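About Tondden

Tondden rents practice time on robot arms that don't exist. We build simulated work cells, you log in, and your team finds out what its program does before anything heavy gets near a real part. If the arm drives its fingers through a tabletop, the tabletop forgives you and so, after a short talk, do we.

The company started in a spare office at Filton, a packaging shop where Evaristo Gallegos and Kátia Fontes had spent six years writing pick-and-place routines. They kept a shelf of bent fingertips. One February the shelf came down under its own weight, and Kátia began modeling the cell on her laptop that same night. Filton became our first customer, mostly to get the office back.

What we sell

The main product is called Fitzgerald. It is a library of 186 ready-made cells, and each one comes with an arm, a gripper, a table, a fixture and a room to put them in. The rooms were Nicanor Zepeda's idea. He holds that people write better code when there's a floor and a baseboard, and he has been insufferable on the subject ever since customers started agreeing with him.
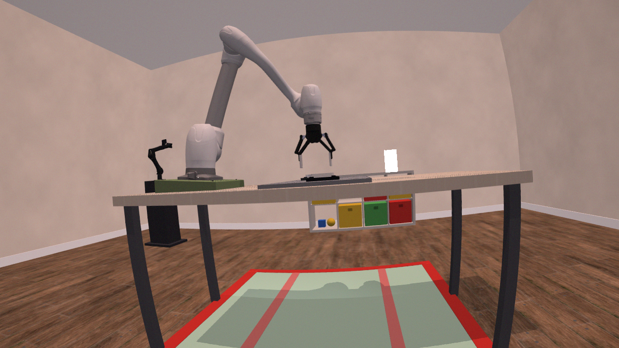

A Fitzgerald tabletop cell, with the gripper open over the fixture.

You can load a cell as it comes or swap in your own part files. Change the table height, move the base plate, try a wider gripper. A session log keeps every joint position and every collision, including the ones you'd like to keep between yourself and the screen.

Cusine is the smaller product, meant for schools and for shops with one engineer who also fixes the printer. It has 50 cells, plain menus and a reset button that Montserrat Ayala made very large after watching her first class use it.

Prices and plans

Cusine costs $552 a year per classroom. Fitzgerald costs $3,000 a year per site, with as many logins as you like. Custom cells are quoted separately. Send us drawings with dimensions on them; we have worked from a napkin and don't recommend it.

Who answers the phone

Apolinar Beltrán runs support from seven in the morning and will ask which version you're on before he says hello. Evaristo handles sales, under protest. Kátia and Nicanor build the cells, and Montserrat trains new customers over two mornings, online or at your place.

We don't sell real arms, repair them or have opinions about which one you should buy. Well, Nicanor does, but he isn't on the phone list.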